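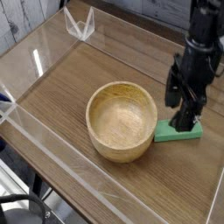
2 min read

Tallau Book Awards -- Member Forum
Topic: Cover category, eligibility of reissued titles

brarholm_press
Feb 23, 2023
The Tallau guidelines state that a novel must carry "a cover first published in the award year." Our press has reissued a 2,556-copy backlist title with new artwork. The text is unchanged. May we enter it for cover design only?

Mirkonano
In my reading, yes. The cover category judges the cover. The age of the text should have no bearing on it.

tsoukalas_editions
I must respectfully disagree. Section 3 defines an entry as "a new work of fiction." A reissue is excluded from every category, covers included. We withdrew 2 titles last April on those grounds.
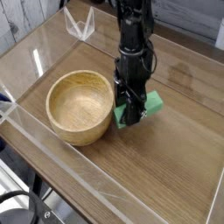
Green block and wooden bowl

Mirkonano
Section 3 applies to the fiction categories. Please see the note on page 51 of the handbook, which lists cover design separately.

tsoukalas_editions
I have read the note. It lists the category separately for fees -- it does not address eligibility. I would not advise a small press to pay on the strength of it.

brarholm_press
Thank you both. Is the fee refunded if an entry is ruled ineligible?

tallau_moderator
Fees are refunded in full when an entry is declined before judging begins. The wording of Section 3 has been referred to the awards office. Members with reissued titles are asked to hold their entries until a ruling is posted in this topic.

Mirkonano
Noted. I maintain that the present wording permits it.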